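About Pladska

Pladska makes wooden sorting boxes, trays and drawer inserts for desks, workshops and classrooms. We are a small company. Tibor Sipos and Katalin Bozsik started it in a rented garage with a secondhand table saw, and the two of them still run it.

How we got started

Tibor was a cabinetmaker and Katalin taught second grade. She wanted something on her classroom shelves that would hold beads, buttons and counting pieces without tipping over. The plastic trays the school bought cracked at the corners within a year. Tibor made her a box with thin wooden dividers. The other teachers on her hallway asked for the same thing, and he made 20 of them over one summer.

The first real order came from Bruteo, an office furniture dealer that wanted boxes to go with its desks. It was for 1,069 pieces and we were not ready for it. Katalin left teaching that March to handle orders and shipping, and we moved into our present shop, which has a loading door and decent light.

What we make

Our boxes come in square and long shapes. The square ones are divided into four, nine or 16 compartments. The long ones have a single row of five or eight. People use them for screws, tea bags, sewing notions, seed packets, game pieces, paint tubes and keys. We also sell plain open trays with no dividers, and lids for the two smallest sizes.

The dividers slot into each other and into the sides of the box. On most sizes they can be lifted out for cleaning. If one breaks, write to us with the size of your box and we will send a new one for the cost of postage.

We can engrave initials, a name or a room number on the front panel. Schools order this more than anyone else — usually one box per child or one per table. Engraving adds two working days.

How we work

Wood comes in from Geerts, a family sawmill we have bought from since the garage days. The boards rest in the shop before we cut them. Panels and dividers are cut first, then engraved, then sanded. The boxes are glued and clamped overnight and get a coat of oil the next morning. Color varies from board to board, and two boxes from the same batch may not match exactly. If you need a matched set, say so when you order and we will pick the boards together.

Before a new size goes on sale, it spends time on a desk. We look at how much room it takes up, whether it sits flat and whether a hand can get into the corner compartments. The nine-compartment square is still our best seller, and most people keep it to one side of the desk with the rest of the top free for work.

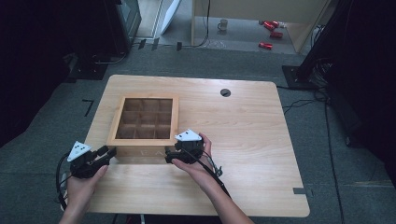

Visiting and contact

The shop is open to visitors in the mornings, 8 to noon. Please call ahead if you are bringing a class or want to see the cutting room. Seconds are kept on the shelf by the door and sold at half price, in person only.

Large orders go through our distributor, Plemiteck. For anything under 20 boxes, and for spare dividers, write to Katalin at the shop. Questions about custom sizes go to Tibor — please include the inside measurements of your drawer or shelf.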